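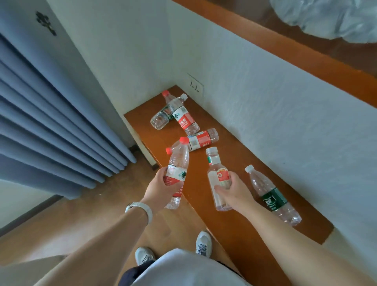 # Nimby head-worn recorder and bottle-handling set

Nimby is a head-worn recording kit for teaching two-armed robots from people doing ordinary jobs by hand. It comes from Lolmont, with the training code and the bottle-handling set developed alongside it. The set is included in the price of the recorder and can also be licensed separately.

## What the bottle set covers

The bottle set is built around clear plastic drink bottles of different heights and shapes, with different caps and labels. Clear plastic is hard for most depth sensors, and a bottle lying across another one is harder again. The recordings were made in homes and small offices, on whatever surface was there: ledges, benches, sills, low shelves. Both hands are used. A typical recording has the wearer picking up two bottles at once, turning one and standing the other, with more bottles still lying on the surface.

The set holds 287 recordings from 26 rooms. Wearers were told which bottles to stand up and nothing else. They chose their own order and their own grip, and we kept the fumbles. Labels are in several scripts, including Chinese, and have been left as they are.

Each recording comes with:

- colour video from the head unit
- head position and tilt
- wrist and fingertip tracks for each hand
- a short written note of the task
- a start and end mark for each grasp

## The method

Most earlier work trained one policy for both arms together. Ours, called Essien, trains each hand on its own tracks first and then adds a small shared layer that learns the timing between them. The shared layer sees where the head is pointing. People tend to look at the next bottle before the hand leaves the current one, and the layer picks up on this.

Watches, sleeves and bare forearms are not masked out. We tried masking in an early version and it hurt the wrist tracks, so it was dropped.

## Results

We tested Essien on the Briltamon bench, a fixed frame with 2 arms and parallel grippers. Each trial began with a jumbled group of bottles on a narrow ledge, and the job was to stand them all up without knocking any off.

| Training | Trials | Cleared without a drop |
|---|---|---|
| Joint policy, both arms | 40 | 17 |
| Essien, no head signal | 40 | 24 |
| Essien, full | 40 | 31 |

Most of the remaining failures were short, squat bottles that the gripper closed on too high. Crossed bottles were the next most common problem – the arm would take the lower one first and roll the upper one off the ledge. We have not tested full glass bottles, open bottles or anything heavier than a litre.

## In the box

- head unit with adjustable strap
- battery and spare
- charging cradle
- calibration card
- carry case
- download code for the bottle set and Essien training code

## Setting up

Charge the head unit fully before first use. Fit the strap so the unit sits level on the forehead, then look down at your hands at working height. Both wrists should be inside the preview. If they drift out at the bottom, tilt the unit down one notch. Hold the calibration card flat in each hand in turn until the tone sounds.

Recalibrate after changing wearer. Glasses are fine. Wide-brimmed hats are not.

## Licence and ordering

The bottle set is licensed for research and teaching. Commercial training needs a separate agreement, which we can usually turn around within the week. Universities can order on account. Orders received by noon Friday ship the same day.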